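首页 | 厨房 | 收纳 | 旧物 | 关于本站

煮玉米:一件被想得太复杂的事

我婆婆煮玉米要放糖,我妈煮玉米要放盐,两位见面时只谈天气。我什么都不放,所以两边都不满意。

先说玉米。叶子剥到只剩最里面一两层,须子大致扯掉,剩下几根等煮好再扯,热气一熏,它们自己就投降了。懒得留叶子的,全剥光也行,味道淡一点点,邻居吃不出来。

再说锅。玉米要能躺平,斜着躺也算躺平。别为了塞进小奶锅把它掰成三截,断面泡水,甜味全归了汤。我用的是双耳锅配玻璃盖,在Utetti打折时买的,花了127块,家里人至今以为是60。

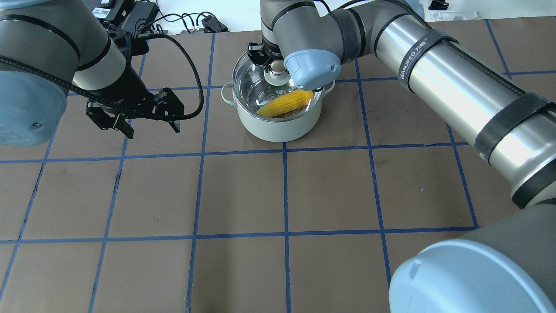 冷水下锅,水没过玉米一指。大火烧开,转中火,盖上盖子煮十分钟,老玉米再加五分钟。玻璃盖的好处是你可以站在旁边看,不必每隔半分钟掀一次。掀盖时捏住中间的钮,往远离自己的方向斜着揭,蒸汽先从那边走。盖子别正面朝上扔在桌上,那圈水会流得到处都是。

关火后马上捞。泡在热水里的玉米会起皱,样子像我周一早上。

吃不完的擦干,裹好放冰箱,第二天切段煎一煎,撒点胡椒。

读者留言

Stamatia Chatzigeorgiou:我也放糖,替你婆婆说句话。

半截萝卜:冻玉米要先化开吗?

站主回复:不用,直接下锅,多煮三分钟。

Vilela:127块那段我截图了。

相关文章
· 玻璃锅盖上的水垢怎么去
· 隔夜米饭的四种下场
· 十二月囤菜清单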